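Cleaning up hand-held gripper demos before you train on them

I've had a few emails asking how I get from a pile of hand-held gripper recordings to something a policy will learn from, so I've finally written up the whole routine. None of it is fancy. It's mostly a handful of scripts I've been calling Fairweather (named after a street I used to live on, no deeper meaning), plus a fair bit of staring at plots with a cup of tea.

You'll want Python, OpenCV with the aruco module, and a camera calibration for the fisheye lens you recorded with. If you skipped calibration, go and do it now, I'll wait! Use the fisheye model and not the ordinary pinhole one, or everything toward the rim of the picture will go bendy on you.

Step 1: Sort the recordings

Put every demo in its own folder, with the video and the IMU log side by side. My last set, Hestdale, had 139 demos in it, and I lost a whole arvo because I'd dumped the lot into one directory and relied on file names. Don't be me. Run the indexer once and check that it finds the same number of videos and logs. If it doesn't, you've got an orphan somewhere, and it's nearly always a log that didn't get copied across.

Step 2: Get the gripper opening from the finger tags

Each finger carries a square marker, so the opening width comes more or less free with the video. Detect both tags, undistort the corners, work out the pose of each one and take the distance between them along the gripper's closing axis. Then subtract your closed-finger offset. I measure that offset by squeezing the fingers shut for a few seconds at the start of every session. 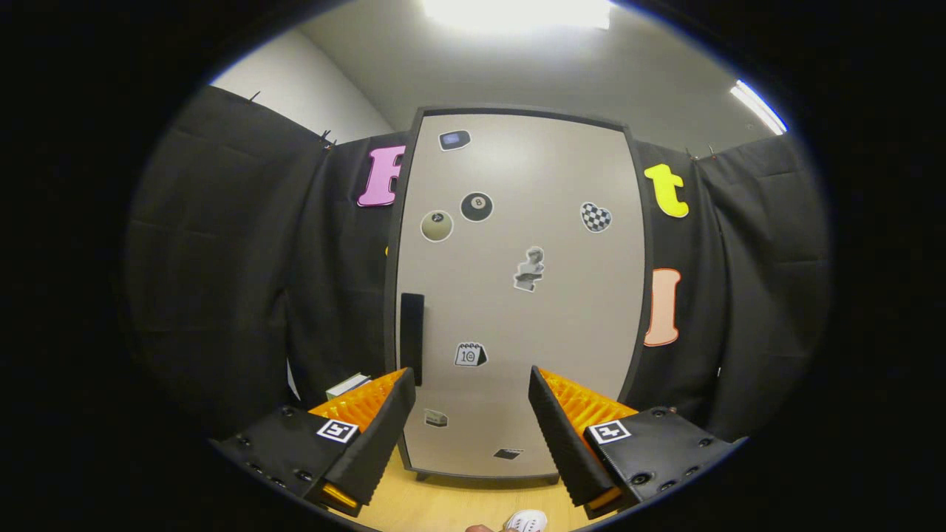 Lighting is what catches people out at this stage. A bright ceiling fitting over a dark backdrop will push the auto exposure all over the shop, and a tag that was crisp a moment ago turns to mush. I lock the exposure if the camera lets me. If it doesn't, I run a local contrast step (CLAHE) on just the two patches where the tags can possibly be, and that rescues most of the dropouts. Keeping the detector to those two patches also makes it heaps faster, and it stops it finding pretend markers in any busy checked pattern elsewhere in view.

For short gaps I interpolate. For long gaps I throw the demo out, and I've stopped feeling bad about it. Pick a cutoff and write it in the config so you're not tempted to fudge it demo by demo.

Step 3: Recover the camera path

Next comes visual-inertial SLAM. Plain dark fabric gives the tracker very little to hang on to, so anything with printed detail and sharp corners is your friend. Map the area first with a slow wander, then localise each demo against that map. Mask out the fingers before you feed the images in! They sit still relative to the lens, and the tracker will happily believe they're part of the world and tell you the gripper never moved.

On Hestdale, 38 demos failed to localise the first time through. Bumping the feature count to 1000 per image got a good chunk of them back, and the rest went in the bin.

Step 4: Line up the clocks

Plot the gyro magnitude over the rotation speed from SLAM and slide one until the bumps match. Fairweather does this with a cross-correlation, but have a look at the plot anyway. If the offset is different for every demo in one session, suspect dropped frames.

Step 5: Export

I write everything to Zarr, with the images resized, poses relative to the current one, and width as a single float. My training code (Vostonach, if you've seen the repo) expects the poses in that relative form, so if you're using something else, check the convention before you kick off an overnight run.

Last thing: replay ten or so exported demos as a little 3D line next to the video. If the line goes up when the hand goes up, you're set to train.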